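Chapitre 7
Contrôle des exportations et coopération scientifique

Objectifs du chapitre
Distinguer un bien à double usage d'un bien militaire.
Comprendre la notion d'exportation immatérielle.
Identifier les obligations d'un laboratoire qui accueille un partenaire étranger.
Rédiger une analyse préalable simple.

7.1 Le cas Nurmi

En août, l'entreprise Nurmi, qui fabrique des capteurs de pression, signe avec l'université de Larside une convention de recherche de trois ans. Le budget est de 1400 milliers d'euros, dont 100 versés à la signature. La convention prévoit l'échange de données d'essai, le prêt de matériel et l'accueil de deux doctorants dans les locaux de l'entreprise. Une clause autorise Nurmi à transmettre les résultats à sa filiale de Sonport, située hors de l'Union européenne.

Quatre mois plus tard, le service juridique de l'université relit la convention à l'occasion d'un audit interne. Il constate que l'un des capteurs pourrait relever d'une catégorie soumise à autorisation. Aucun matériel n'a encore quitté le territoire. En revanche, des fichiers de conception ont été déposés sur un serveur partagé, auquel la filiale de Sonport a accès depuis le début du projet.

Le dépôt de ces fichiers constitue-t-il une exportation ? Qui devait demander l'autorisation, l'université ou l'entreprise ? Que risque l'établissement si l'accès est coupé aussitôt ? Nous reprendrons ce cas à la fin du chapitre, une fois les notions en place.

7.2 Ce que recouvre le double usage

On appelle bien à double usage un produit, un logiciel ou une technologie susceptible d'avoir une utilisation tant civile que militaire. La définition porte sur les possibilités d'emploi du bien. L'intention du vendeur n'entre pas en ligne de compte à ce stade, même si elle peut être examinée plus tard par l'administration.

Les biens concernés figurent dans une liste annexée au règlement européen. Chaque entrée décrit des caractéristiques techniques, souvent assorties de seuils. Un même type d'appareil peut donc être libre à l'exportation dans une version et contrôlé dans une autre. L'étudiant habitué au droit des contrats est parfois dérouté par cette méthode : la qualification juridique dépend ici d'une fiche technique, et il faut savoir la lire ou la faire lire par un ingénieur.

Un bien absent de la liste peut tout de même être soumis à autorisation. On parle alors de clause attrape-tout. Elle s'applique notamment lorsque l'exportateur a été informé par l'autorité compétente que le bien peut être destiné à un usage militaire dans un pays sous embargo sur les armes.

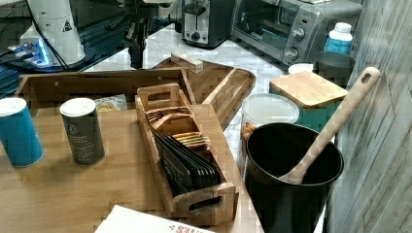 7.3 L'exportation immatérielle

Pendant longtemps, exporter signifiait faire passer une frontière à une marchandise. Le droit actuel va plus loin. L'envoi d'un plan par courrier électronique ou la mise à disposition d'un code source sur un serveur accessible depuis un pays tiers peuvent être traités comme des exportations.

Deux exceptions intéressent directement les universités. La première vise les informations qui sont déjà dans le domaine public. La seconde vise la recherche scientifique fondamentale, entendue comme des travaux qui ne sont pas principalement orientés vers un but pratique particulier. La frontière avec la recherche appliquée est difficile à tracer, surtout lorsque le financement vient d'une entreprise.

Vocabulaire
Exportateur : personne qui détient le contrat avec le destinataire et le pouvoir de décider l'envoi, ou qui décide de transmettre la technologie par voie électronique.
Utilisateur final : personne qui emploiera effectivement le bien.
Embargo : interdiction totale ou partielle des échanges avec un pays.

Pour commencer
Relisez le cas Nurmi et relevez les passages qui désignent un transfert, matériel ou non. Indiquez pour chacun l'expéditeur, le destinataire et le pays d'arrivée. Conservez ce tableau, il servira de base à l'exercice 7.6.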